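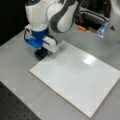

Magdolna Vass doubts that a risk assessment done once, in January, covers an arm whose job keeps changing. Does it? Ours now handles flat boards.

Skestar
No. New task or new gripper, redo it. Thin board edges count as well, whatever the sales sheet says about "safe" arms. Ours took 2 hours.

Breltener
depends who you ask. we have 17 pages of rules and I doubt anyone's read past page 5. slow speed setting and you're fine imo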